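Handhabungstechnik, Praktikum
Skript zu Versuch 4: Greifervergleich am Demontageplatz
Stand: 14. August 2019

4.1 Worum es geht

In der Vorlesung wurde behauptet, ein adaptiver Zweifingergreifer komme mit »beliebigen« Bauteilen zurecht. Die Formulierung stammt aus Prospekten und gehört nicht in ein Protokoll. Im Versuch wird sie an einem gewöhnlichen Bürorechner geprüft: Festplatte im Kunststoffrahmen, Speicherriegel, Prozessor. Alle drei Teile sind für Finger und Daumen konstruiert, und alle drei sitzen in einem Blechgehäuse, das für einen Greifer zu eng ist.

Verglichen werden der Robotiq-Greifer am Arm und der Parallelgreifer Jornstead mit den Backen aus der Werkstatt. Wer schon vorher weiß, welcher besser ist, soll das bitte aufschreiben und am Ende nachlesen.

4.2 Aufbau

Der Rechner liegt auf der Seite, die offene Seite nach oben. Links daneben steht die gedruckte Ablage. Lage des Gehäuses vor jeder Messreihe mit dem Anschlag prüfen; die Profile des Tisches sehen wie ein Raster aus, taugen aber nicht als Bezug. 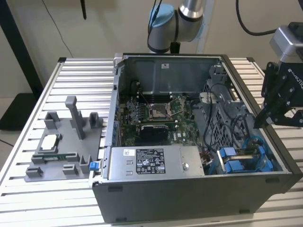
4.3 Durchführung

a) Nullpunkt anfahren, Greifer öffnen, Kraftsensor tarieren.
b) Rahmen mit Festplatte aus dem Schacht heben, freifahren, wieder einsetzen. 15 Wiederholungen je Greifer.
c) Dasselbe mit dem Speicherriegel, Ziel ist der Schlitz in der Ablage.
d) Prozessor nur mit dem Werkstattgreifer und nur unter Aufsicht. Die Kontaktfedern im Sockel verzeihen nichts.
e) Jeden Versuch werten als: gelungen, nachgegriffen, abgebrochen. »Fast gelungen« gibt es nicht.

Zu b) eine Bemerkung zur Griffstelle. Der Rahmen ist an den Längsschienen nachgiebig, die Platte darin nicht. Greift man nur den Kunststoff, verformt er sich, und die Kraftanzeige misst dann den Rahmen und sagt wenig über den Halt. Greift man zu tief, stößt der Finger ans Blech. Dazwischen bleibt wenig Platz, und die Kamera am Handgelenk zeigt davon weniger, als man sich wünscht: Der Greifer selbst nimmt einen großen Teil des Bildes ein. 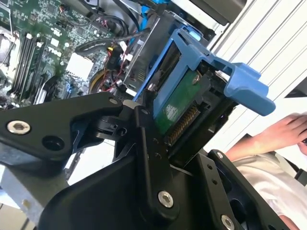

Für die Auswertung heißt das: Kontakt im Kamerabild ist kein Nachweis für einen sicheren Griff. Zulässig ist allein das Kraftsignal zusammen mit der Fingerstellung. Im letzten Jahrgang wurde in mehreren Protokollen aus Bildern auf die Haltekraft geschlossen. Das wurde nicht anerkannt und wird auch diesmal nicht anerkannt.

4.4 Zu den Zahlen aus Laltolville

Im Ordner liegt der Bericht aus dem Labor Laltolville, der gern zitiert wird. Er nennt 3940 Griffe, davon 3571 gelungen. Das klingt ordentlich. Vor dem Abschreiben bitte bedenken:

- Gezählt wurde auch Nachgreifen als Erfolg.
- Die Teile lagen einzeln auf einer Platte, ein Gehäuse gab es nicht.
- Die Reihe mit dem Regler Tindutdale wurde nach 83 Griffen beendet und trotzdem in die Summe genommen. Warum sie beendet wurde, steht nirgends.

Eine Quote ohne Angabe der Abbruchregel ist wertlos. Das gilt auch für Ihre eigene.

4.5 Einsetzen

Beim Herausheben schneiden beide Greifer meist ähnlich ab, der Unterschied liegt im Einsetzen. Der Rahmen muss nahezu senkrecht in den Käfig, und jede Verkippung im Griff wandert bis ans untere Ende mit. Der adaptive Finger gibt nach, was der Hersteller als Vorteil führt. Ob er hier einer ist, soll der Versuch zeigen.
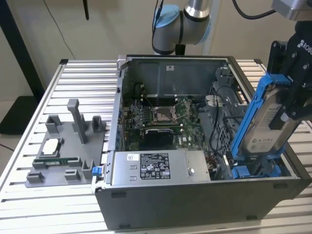 Vorschubgeschwindigkeit in beiden Reihen gleich lassen. Die Suchbewegung aus dem Programm Shim darf zugeschaltet werden, dann aber für beide Greifer und mit Vermerk im Protokoll. Eine Reihe mit Shim gegen eine Reihe ohne zu stellen vergleicht Programme, keine Greifer.

4.6 Protokoll

Abzugeben sind die Rohdaten, die Wertungsliste nach 4.3 e) und höchstens zwei Seiten Text. Gefragt wird:

1. Bei welchem Teil unterscheiden sich die Greifer, und reicht die Zahl der Wiederholungen für diese Aussage?
2. Welche Fehler gehen auf den Greifer zurück, welche auf Lage, Regler oder Bediener?
3. Was müsste man messen, um die Behauptung aus 4.1 zu widerlegen?

Abgabe bis Ende September. Diagramme ohne Achsenbeschriftung gehen ungelesen zurück.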